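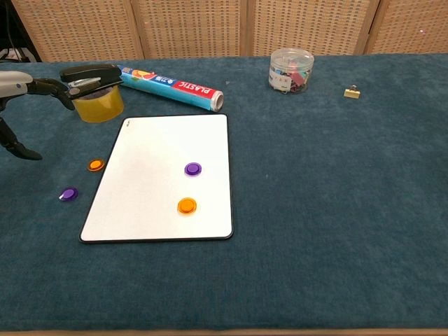 Hovach Fellowship of Churches
@hovachfellowship
February 26, 2019

The Fellowship has received questions from members and from the press about the status of Pastor Leander Sotiropoulos of the Kestden congregation. This thread sets out what can be said at present.

Pastor Sotiropoulos was placed on leave last week by decision of the Fellowship's governing council. He remains on the clergy roll. He may not preach, lead worship, give counsel or speak for the Kestden church while the leave is in force.

The leave follows a complaint about the Kestden building fund. The complaint states that money given for the new sanctuary was moved to an account held by Dotevau Ministries, a separate body founded by the pastor, without a vote of the congregation.

Pastor Sotiropoulos denies wrongdoing. In a letter to the council he described the transfers as loans that were to be paid back by June. The council has asked for the loan papers and has not yet received them.

No finding has been made. Placement on leave is required under our rules whenever a complaint concerns gifts from members. It is not a penalty.

The complaint was signed by 111 members of the Kestden church. Their names are held by the Fellowship office and will not be given to the pastor, to Dotevau Ministries or to the press.

We are aware that some of those who signed have been pressed by fellow members to say so publicly, and that one was asked to step down from the choir. Conduct of this kind is a breach of our rules and should be reported to the office.

The review will be led by Evangelia Ververidis, a retired auditor who has never belonged to a Hovach congregation. She has been given full access to the books of the Kestden church from the opening of the building fund to the present day.

The Fellowship has no authority over the books of Dotevau Ministries — it is registered on its own and has its own board. We have asked that board in writing to cooperate. A reply has been promised.

Several posts shared over the weekend claim that the whole of the building fund is gone. The bank has confirmed to us that the fund still holds a balance. We will not publish the amount until Ms. Ververidis has compared it with the record of gifts.

The same posts claim that the police have searched the church. There has been no search. The council has informed the county prosecutor's office of the complaint, as our lawyers advised, and will answer any request it makes.

Rev. Uyên Khúc has been named acting pastor at Kestden. She has served the Fellowship as a hospital chaplain and will lead both services each Sunday. Baptisms, weddings and funerals already arranged will go ahead unless the family asks for a change.

Families who wished Pastor Sotiropoulos to conduct a service during this period should speak with Rev. Khúc. She cannot make an exception to the terms of the leave, and we ask that she not be pressed to do so.

Gifts to the building fund have been stopped. Standing payments to it will be returned by the bank. Regular offerings are now paid into an account that needs two signatures, neither of them from the pastor's household.

Members who gave to the fund and would like a written record of their gifts may ask for one at the church office. Please bring any receipts you have kept, even if they are incomplete. Requests by mail are also accepted.

A closed meeting for members will be held in the Kestden fellowship hall after the review is delivered. All 416 members on the roll will receive notice by mail. Under the bylaws, 50 must be present for a vote to be valid.

Reporters will not be admitted to that meeting. A written summary of the findings will be released once members have heard them.

Correction to an earlier post on this account: we wrote that the pastor had "resigned." He has not. The post was removed, and we apologize to him and to the congregation for the error.

Questions about the review should be sent to the Fellowship office. Please do not contact Ms. Ververidis at her home. Replies to this thread are open but will not be answered individually.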